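Notes on a breath timer, and on keeping a sitting log

I have kept a log of my meditation practice for eight years. It started as a paper notebook and is now a plain text file, one line per sitting: start time, length, posture, and a word or two on how it went. The last field is the least useful. Most entries say "fine" or "sleepy". The other fields have turned out to be worth having, and several people on the Suvthorpe evening course asked how I lay them out, so I am writing it up properly.

First, the method, for anyone who has arrived from a search. I practise breath counting. You sit, count each out-breath from one to ten, and return to one. When you lose the count you return to one. There are many older and better accounts of this than mine and I don't intend to add to them. I have no lineage to offer and no certificate. I trained as a surveyor and I like tables.

The log line

My current format has six fields, separated by commas. Start time is in the 24-hour clock. Length is in whole minutes, always rounded down. Posture is a single letter: C for cushion, B for bench, H for hard chair, L for lying flat. Then comes the number of bells set, then whether I was interrupted (Y or N), then the remark. I don't record the date on each line. It goes on a line of its own at the start of the day, which makes the file easier to read on a phone.

I used to have a field for mood before and after, scored out of ten. I dropped it. I noticed that I was composing the score during the sitting, which defeats the purpose, and the numbers never moved far from 6 anyway.

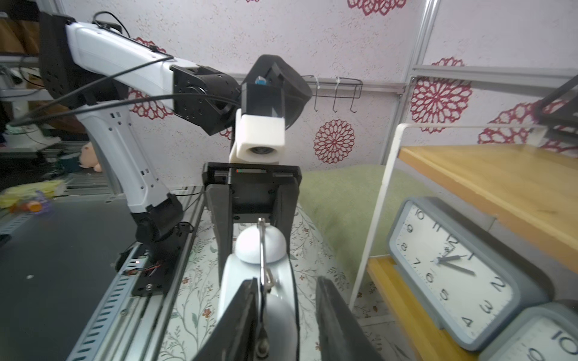 White kettle with a wire handle.

Tea comes after the sitting in my routine. I tried it the other way round for one winter and the results were in the log fairly quickly, mostly as Y in the interruption field.

The timer

Until last June I used a kitchen timer under a folded towel. It worked, but the ring was harsh even through the towel and it could only ring once. I wanted a bell at the start, a bell at the two-thirds mark and a bell at the end. I now use Terum, a small timer program that runs on an old phone with the SIM taken out. It has no account, no streaks and no encouraging messages. The settings I use are as follows.

Lead-in: 14 seconds. The default is 5, which is too short if you need to fold your legs after pressing start.

Bell tone: the second of the low ones. The high tones carry into the next room.

Decay: long. With the short setting the bell stops dead and I find I wait for the rest of it.

Screen: off during sitting. This is buried under Display and not under Session, where I would have put it.

There is one fault. If the phone is in battery saving mode, the middle bell can come late. I have measured this at up to 8 seconds. It makes no difference to the practice but it does annoy me, so the phone stays on its charger.

Rooms

I get more questions about rooms than about anything else, and I have the least to say about them. The usual advice is a plain wall and low light. I sat facing a plain wall for years and then moved to Cleltstead, where the only spare room had a strongly patterned paper. I expected this to be a problem. According to the log it was a problem for two weeks, and after that the wall is not mentioned again.

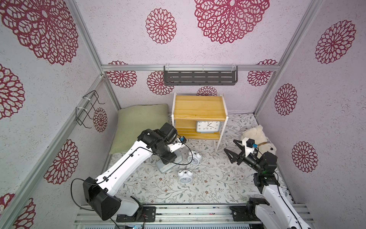
Red mandala motifs on a pale ground.

If you practise with the eyes half open, lower the gaze to the floor a little way in front of you and let it go slightly out of focus. Pattern stops mattering at that point. If you practise with the eyes closed the question doesn't arise. The things that do show up in my records are draughts, a cold floor and the neighbour's boiler, in that order.

Floor padding deserves more care than wall colour. On a hard floor I lose feeling in the left foot at the 25-minute mark. A folded blanket under the ankles puts this off long enough for my purposes.
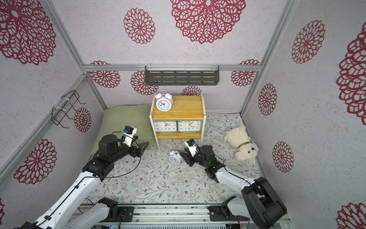
Photo: Serra

Lying down

The letter L appears in the file more often than I would like. I took it up after a back injury and kept it on for evenings. The case against it is that you fall asleep, and you do. Two adjustments helped. I bend the knees with the feet flat, so that the legs tip over and wake me if I drop off. I also use a thin pillow in place of a thick one, which keeps the throat open and, as far as I can tell, makes the breath easier to follow.

I count differently when lying down. One to ten is too long and I drift at seven, so I count to 6 and start again.

What the file is for

I read it back twice a year. I look at total sittings, at the gaps, and at which start times have the fewest interruptions. In the last half-year I logged 200 sittings, and the ones started before seven in the morning were almost entirely N. I had believed I was an evening sitter, so I have moved the main session to the morning and kept the evening one short.

I also search the remarks for "knee". When it turns up more than a couple of times in a month I go back to the bench for a while.

A blank copy of the format is at the foot of the links page. It is one line long. If you use a spreadsheet, set the first column to text, or the start times will be converted into something else.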